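Game Design Basics, Unit 5: Weapons, ammo and swap timing
Notes from Lesego Ntuli's section. Bring these to lab. 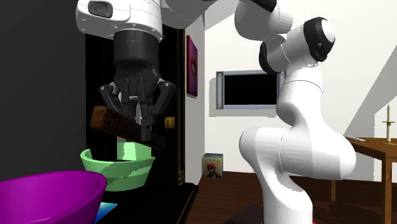
Why do games limit how many weapons a player can carry at once?
Because a small loadout forces a choice before the fight starts, and that choice is where most of the strategy lives. Give players everything and they pick the strongest gun and stay on it.

Terms for today

Loadout: what you bring in.
Swap time: from pressing the button to being able to fire. Not the animation length! The animation can run longer than the lockout.
Reserve: ammo not in the clip.
Time to kill (TTK): first hit to last hit, full health target. First hit counts as zero on the clock.

Two-slot systems

Our running case is Kastness, the arena game we play in lab. Two slots, no pickups after the gate opens. The pair everyone starts with is the Hastach (slow, heavy, long range) and the Fukach (fast, weak, close).

Hastach: 62 damage per hit
Fukach: lower per hit, much higher rate, falls off with distance
Standard health: 247

So how many Hastach hits to kill? 247 / 62 = 3.98, so four. Leaves one point of overkill. That is on purpose. Drop damage to 61 and you need five hits, and the whole weapon feels broken even tho the number barely moved. These are called breakpoints. Will come up again in the balance unit, know them.

Try it the other way. Add 2 health to the target: 249. Four hits is 248. Target lives on one point. Small armor items can be very strong for this reason and players find them fast.

Swap timing

A swap should cost something. If its free, two weapons turn into one weapon with no weak spots. Too slow and people never swap, same problem from the other side.

Things to look at when you tune it:
- can the swap be canceled? by what?
- does reload progress carry over when you put the gun away
- is there a sound the other player can hear
- does the swap start on press or on release (matters on controller)

Reload carryover is the one groups forget. In the Ndlovu map the center lane is short enough that a player can fire the Hastach, swap, finish with the Fukach, and come back to a half done reload. Watch for it in playtest. Some of you will call it a bug. Could be, could be the best part of the game, argue it in the writeup.

Ammo as a clock

Limited reserve puts an end on a fight without a timer. Players who run dry have to move. Put the ammo where you want the next fight to be. Don't put it where they already are, they will just sit there.

Common mistake in last year's projects: reserve so big it never ran out in a match. Then the counter on screen is only clutter. Either make it matter or take it out.

Lab work, in pairs

1. Open the weapon sheet, change ONE value on either gun.
2. Work out hits to kill before and after. Show the division.
3. Play 5 rounds on Ndlovu, trade sides after each.
4. Write down who swapped first in every round and wether it won them the fight.
5. Half a page on what changed. Screenshots are optional, numbers are not.

Writeups are due in the October folder by 5 pm, day of your lab. Late ones go to Lesego directly.

Reading before next unit: the chapter on area damage, skip the part on networking.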